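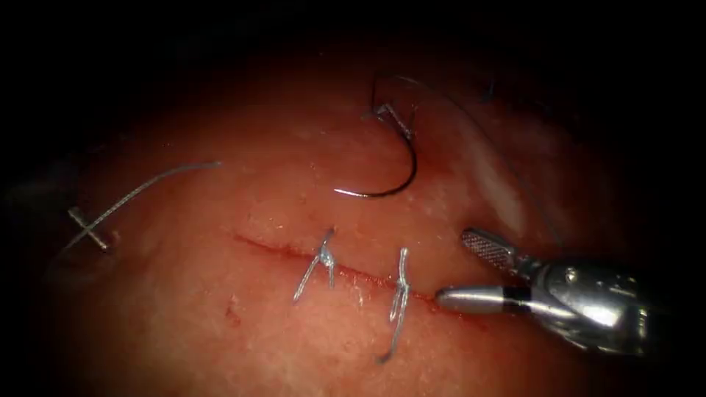
Two stitches in, needle resting: student suturing practice on the robotic trainer at Frerichs College. (Photo: Frerichs College Robotics Club)

FOR IMMEDIATE RELEASE
2024-05-22

Frerichs College students take their sewing to the Wirneo Cup

FRERICHS COLLEGE – The Frerichs College Robotics Club will send a team to the Wirneo Cup in July, where it will compete against other student teams at closing small cuts with a robot arm. The club's earlier competition record is in line-following cars, one of which followed the wrong line out of the hall and into the parking lot.

The team's project, called Flekemero, is control software that lets a student with no surgical training place interrupted stitches using a robotic needle driver. The student steers. The software smooths out the hand motion, limits how hard the jaws can pull on the thread, and refuses certain commands outright. Team members report that it refuses them often.

"I thought the hard part would be the math," said Ayantu Belay, team captain and a junior in mechanical engineering. "The hard part is the knot. I have been tying my own shoes for years and it has not helped."

Each Wirneo Cup entry is judged on stitch spacing, knot security and handling of the tissue. Teams get 58 minutes at the machine, including setup. Belay's team used most of that on setup the first time it rehearsed, and has since written a checklist, which is taped to the desk and also to the back of Wagner Trindade's laptop.

Trindade, who wrote the thread-tension code, described the club's approach as cautious. "Pull too little and the knot slips. Pull too much and you need a new knot, and sometimes a new place to put it," he said. "We have a setting for each of those. We are still working on the one in between."

The club is supported this year by Prorenska, a maker of training equipment for medical schools, which has given the team $2000 toward needles, suture and travel. Suture is the larger line in the budget. Rupert Schnyder, who runs student programs at Prorenska, visited the lab in the spring and tried the controls himself. He has asked that his result not be published.

Faculty adviser Mareike Seidel said interest in the club has grown since the switch from cars. The new section has places for 3 more students next fall, and no experience is needed. "Patience is useful," Seidel said. "So is decent eyesight. We had one applicant who does embroidery, and I nearly carried her in from the hallway."

Practice sessions are open to visitors by appointment through the end of the term. Guests are asked to leave food and drinks outside the lab and to keep their advice on knots until the student has let go of the controls.

Media contact:
Svenja Schmieder
Student Projects Office, Frerichs College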